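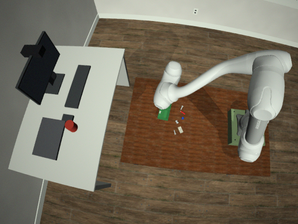
지난 3월부터 우리 동네 자재상 얘기를 쓰겠다고 해놓고 계속 미뤘는데, 드디어 쓸 거리가 생겼어요! Vunura가 석고보드용 줄눈 퍼티를 새로 내놨습니다. 이름은 Oditz. 처음에 전화로 들었을 땐 "오디츠? 과일이에요?" 하고 되물었다가 살짝 민망했고요.

2025년 12월 25일, 그러니까 남들 케이크 자를 시간에 보도자료가 메일함에 들어왔습니다. 성탄절에 퍼티 소식이라니, 저 같은 사람이나 반가워서 바로 열어 보죠. 읽다가 궁금한 게 많아서 제품 담당인 비올라 페리(Viola Ferri) 씨한테 메일을 보냈는데 그날 저녁에 답이 왔어요. 휴일인데 정말 감사했습니다.

우선 제품부터요. Oditz는 물에 개어 쓰는 분말형이고, 포대는 두 가지로 나옵니다. 4kg짜리 작은 포대와 현장용 큰 포대인데, 저는 작은 쪽이 훨씬 반갑네요. 방 하나 손보려고 큰 포대를 샀다가 남은 걸 베란다에서 돌덩이로 만든 경험, 다들 한 번씩은 있잖아요(저는 두 번입니다). 큰 포대 용량은 자료마다 숫자가 달라서 확인되는 대로 댓글에 적어 둘게요.

Vunura 쪽에서 제일 힘주어 말하는 건 작업 시간이에요. 개어 놓고 100분까지 바를 수 있다고 합니다. 빨리 굳는 제품에 익숙한 분들은 오히려 답답할 수도 있겠는데, 혼자 천장 줄눈 잡는 사람한테는 꽤 넉넉한 시간이죠. 페리 씨 답장에는 이렇게 적혀 있었어요. "숙련공보다 이 일을 배우는 분들 의견을 먼저 들었습니다. 한 통을 다 못 쓰고 버린다는 얘기가 가장 많았어요."

그 의견을 모은 곳이 Stokomside 현장이라고 해요. 222세대 규모의 임대주택 단지인데, 그중 한 동의 복도와 계단실에 시제품을 먼저 발랐답니다. 시공은 내장 전문 업체 Pascual이 맡았고요. Pascual은 타일만 하는 줄 알았는데 언제 이렇게 커졌는지 모르겠어요. 거기서 나온 의견으로 입자를 한 번 더 곱게 바꿨고, 마감 사포질도 전보다 수월해졌다는 게 회사 설명입니다. 저는 아직 직접 갈아 보질 못했으니 이 대목은 회사 말 그대로만 옮겨 둡니다.

조금 아쉬운 것도 있어요. 욕실이나 다용도실처럼 습한 곳에는 쓰지 말라고 되어 있습니다. 방습형 계획이 있는지도 물어봤는데, 검토는 하고 있지만 날짜는 말해 줄 수 없다는 답이었어요. 그리고 색이 흰색 하나뿐이에요. 위에 도장을 할 거면 상관없지만 회색 바탕 그대로 두는 노출 느낌을 좋아하는 분들은 다른 걸 찾으셔야겠네요. 기존 퍼티 위에 덧바를 때는 들뜬 부분을 긁어내고 프라이머를 한 번 먹이라는 안내도 있으니, 오래된 벽 손보실 분들은 설명서를 꼭 챙겨 보세요.

줄눈 테이프는 따로 사야 합니다. 종이 테이프와 망사 테이프 둘 다 된다고 하는데, 페리 씨는 평평한 이음매라면 종이 쪽을 권하더라고요. 저는 늘 망사파였는데 이번엔 종이로 한번 해 볼까 싶어요. 종이는 기포 잡는 게 귀찮아서 그동안 피해 왔거든요. 혹시 요령 있으신 분은 댓글로 좀 알려 주세요!

판매는 Vunura 직영 매장 7곳에서 먼저 시작하고, 일반 자재상에는 그다음에 풀린답니다. 가격은 아직 안 나왔어요. 우리 동네 자재상 사장님께 여쭤 보니 "들어오면 한 포대 빼 놓을게" 하시네요. 작은 포대로 부탁드렸습니다. 도착하면 작은방 창문 옆 이음매부터 발라 보고 사진이랑 같이 후기 올릴게요. 그 벽, 벌써 몇 달째 테이프만 붙어 있거든요.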